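Cleaning and Re-oiling Wooden Utensils

Applies to uncoated wood and bamboo: forks, spoons, spatulas, chopsticks. Lacquered pieces should be washed only. Oil will not penetrate the coating.

1. Wash by hand in warm water with a small amount of dish soap. Do not soak. Rinse and towel off at once.

2. Dry upright, handle down, for at least one night. Bamboo splits along the grain if heated, so keep it away from the oven and the stovetop.

3. Sand only where the surface feels fuzzy. Use 220 grit, with the grain, then wipe off the dust with a dry cloth.

4. Apply food-grade mineral oil with a lint-free cloth. Fork tines take up oil faster at the tips; go over them twice. Wait 20 minutes and wipe off the excess.

5. Repeat step 4 until the wood stops absorbing. New pieces usually need three coats, older ones one or two.

6. Store in an open container with space between the pieces. Empty the container and wash the bottom monthly. Standing water there is the usual source of black spots on handle ends.

Discard any piece with a crack deep enough to catch a fingernail.
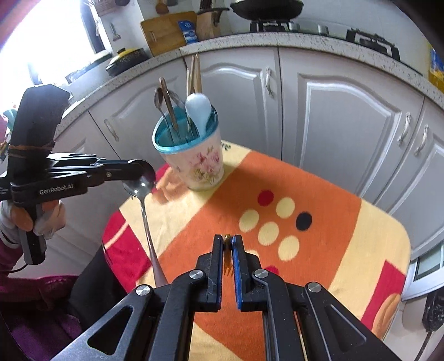
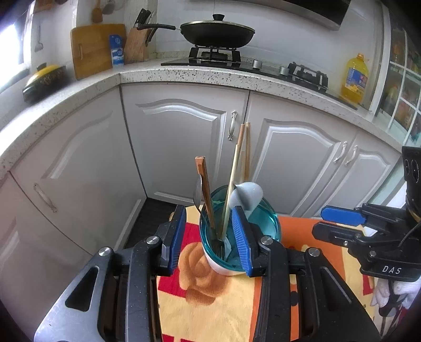 First picture: small fork, tines down. Second picture: teal-rimmed utensil bucket with a bamboo chopstick.

Page maintained by Krystyna Tokarz. Last revised in March.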